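ベソーラ湖畔のキャンプ場計画、造成工事を一時中断

町の土地利用だより 2月号より

ベソーラ湖の北岸で進められていたキャンプ場の造成工事が、1月の終わりから止まっています。事業者のリラード(Rilard)社が町の建設課に中断を届け出たもので、再開の時期は示されていません。沿道の方から「重機がいなくなったが、計画はなくなったのか」という問い合わせが続いているため、現時点で確認できたことをまとめます。

計画地は、湖岸道路から未舗装の町道を600メートルほど入った旧牧草地です。リラード社はここにテントとキャンピングカー用の区画を30か所、管理棟を1棟、共同のシャワー・トイレ棟を1棟設ける予定で、昨年の秋に開発の届出を済ませました。年明けまでに終わったのは入口付近の伐採と、場内道路の路盤づくりの一部です。区画そのものにはまだ手がついていません。

中断の直接のきっかけは排水です。当初の図面では、シャワー・トイレ棟の排水を敷地の西側に設ける浸透槽で処理することになっていました。ところが、工事に先立つ試掘で、西側の地下水位が設計時の想定より高いことが分かりました。浸透槽と地下水面のあいだには一定の深さの土の層が必要で、町の基準ではこれを満たさない場所に浸透槽を置くことは認められません。建設課は設計の見直しを求め、同社は見直しが済むまで工事全体を止めると回答しました。

同社によると、検討しているのは浸透槽を敷地の東側の高い場所に移す案と、くみ取り式の貯留槽に切り替える案の二つです。東側に移す場合は排水をポンプで上げることになり、停電時の扱いを別に決めなければなりません。貯留槽の場合は回収車が定期的に出入りするため、町道の幅と路面の強度が問題になります。どちらを選んでも届出の変更が必要で、書類は計画審査会に改めて提出されます。
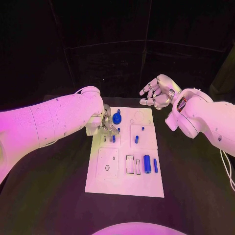

町道の扱い

住民からの意見でいちばん多かったのは、排水よりも道路のことでした。計画地に通じる町道はすれ違いのできない区間があり、冬は除雪車が折り返す場所も限られています。夏の週末に大型のキャンピングカーが続けて入ってくれば、農作業の車が出られなくなるという心配は、昨年の説明会でも複数の方が話していました。

リラード社は説明会のあと、待避所を2か所設けること、チェックインの時刻を午後2時から午後6時までに分散させることを文書で提案しています。待避所のうち1か所は町有地に収まりますが、もう1か所はジレオ(Jileo)農場の敷地にかかります。農場側は話し合いには応じるとしているものの、用地の提供に同意したわけではありません。同意が得られない場合、同社は待避所の位置を変えるか、受け入れる車両の長さに上限を設けることになります。

町道の舗装を町の費用で行う予定はありません。この点については問い合わせが多いので、はっきり書いておきます。事業者が自費で舗装を申し出た場合は、路線の管理者である町と協定を結んだうえで施工することになりますが、今のところ申し出はありません。

湖岸の樹木と眺望

湖岸から内側の樹木帯は、土地利用規則によって原則として伐採できません。リラード社の図面では、樹木帯を通るのは幅の狭い歩道が1本だけで、桟橋の計画はありません。1月に建設課が現地を見たところ、樹木帯の中で切られた木は確認されませんでした。

対岸のソンバクン(Sombatkul)地区からは、夜間の照明についての意見が出ています。湖面に灯りが映り、窓から見えるというものです。同社は管理棟の外灯を下向きのものに替え、午後10時以降は足元灯だけにするとしていますが、変更後の図面にはまだ反映されていません。計画審査会は、再提出の際に照明の配置図を添えるよう求めています。

中断中の現場について

工事が止まっているあいだも、現場は事業者の管理下にあります。入口の鎖は閉じたままですので、散歩や犬の運動で中に入らないでください。試掘の穴はすべて埋め戻されたと報告を受けていますが、路盤の端には段差が残っています。スノーモービルの通り抜けもできません。迂回路は湖岸道路側に設けられています。

雪どけの時期に土砂が町道の側溝に流れ込まないよう、同社は路盤の低い側に土砂止めの柵を設置しました。外れているところや泥水が流れているところを見つけた方は、建設課の窓口か電話でお知らせください。

事業費と町の収入

説明会の資料では、キャンプ場が満室に近い稼働をした場合、ひと夏の利用者は2,022人になると見込まれていました。この数字は事業者の試算で、町が検証したものではありません。工事の中断によって今年の夏の開業は難しくなったとみられ、宿泊に伴う町の収入は来年度の予算案に計上されていません。したがって、計画が遅れても予算案を組み直す必要はないというのが財務課の説明です。

開発の届出に伴う手数料は納付済みです。変更の届出には別に手数料がかかり、これも事業者の負担になります。

今後の手続き

変更した図面が提出されると、計画審査会は9日以上の縦覧期間を置いてから審査に入ります。縦覧は役場1階の窓口と図書室で行い、開始の日は掲示板とこの便りでお知らせします。意見書は縦覧期間中に文書で出してください。昨年提出された意見書は記録に残っていますが、排水と照明については内容が変わるため、改めて出していただいたほうが確実です。

届出の有効期間は、中断の届けが出ている場合も延びません。期間内に工事が再開されなければ届出は失効し、事業者は最初から手続きをやり直すことになります。リラード社は、計画を取りやめる考えはないとしています。

シェア 14 コメント 4

コメント

湖岸道路沿いの住民
道路の件を詳しく書いてくれて助かりました。待避所ができても、除雪のときに雪を寄せる場所になってしまえば意味がないと思います。冬の管理を誰がやるのかも協定に入れてほしいです。

みずうみ
キャンプ場には賛成です。夏に親戚が来ても泊まるところがなく、毎年隣町まで行ってもらっています。排水をきちんと直して、早く開けてほしい。

対岸から
足元灯だけになるのが午後10時というのは遅いです。9時にできないか、意見書に書くつもりです。縦覧の始まる日は早めに知らせてください。

匿名
貯留槽にした場合、回収車は週に何回来るのでしょうか。説明会の資料には載っていませんでした。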